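4.3 Aufgabe "Tisch aufräumen" einrichten

Die Wiriya kann leichte Verpackungen in eine Box ablegen. Geschirr und nasse Tücher beherrscht sie noch nicht zuverlässig, diese Arbeit bleibt vorerst beim Menschen.

1. Stellen Sie die Boxen auf eine ebene Fläche.
2. Wählen Sie im Menü "Ablage" den Boxtyp.
3. Starten Sie den Probelauf mit 84 % Geschwindigkeit.

Vorsicht: Während des Laufs nicht in den Arbeitsbereich greifen. 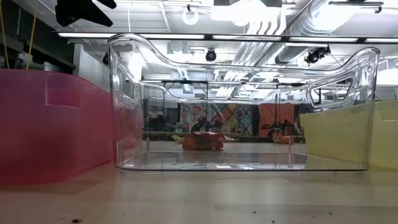 Abb. 12: Transparente Box, dahinter eine Snacktüte

Hinweis: Durchsichtige Wände werden manchmal nicht erkannt - in diesem Fall Fehler 554 quittieren und Schritt 2 wiederholen.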